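Our project looked at how people in Piltness find homes for stray dogs, and wow, did we learn a lot! We started in July with a simple survey at the Trornley market and ended up with 357 replies, which was way more than our teacher expected. Most of them came in before noon, when the dog walkers are out.
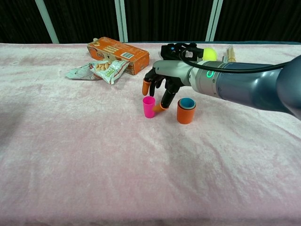 **Why do adopted dogs get returned?**
The most common reason in our survey was that the family's landlord did not allow dogs. Barking came second, and cost was third.

We also visited the Otgate shelter, which has 40 kennels and a big grassy run out back (our favorite part!). The staff let us read their intake log, with 889 entries in it. Older dogs waited much longer for a home than puppies did, and big black dogs waited longest of all.

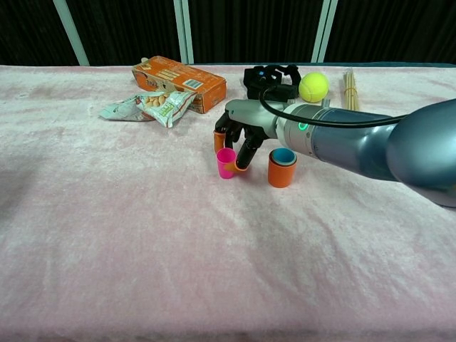
*Figure 2. Table with a pink cloth, robot arm at right.*

For the second half we wrote new profiles for 10 dogs who had been there a long time. Amato, a shy hound mix, got a whole page about how much he loves car rides. We want to compare visits before and after the profiles went up, but the shelter only keeps visitor sheets for one month, so next term's group should start copying them early.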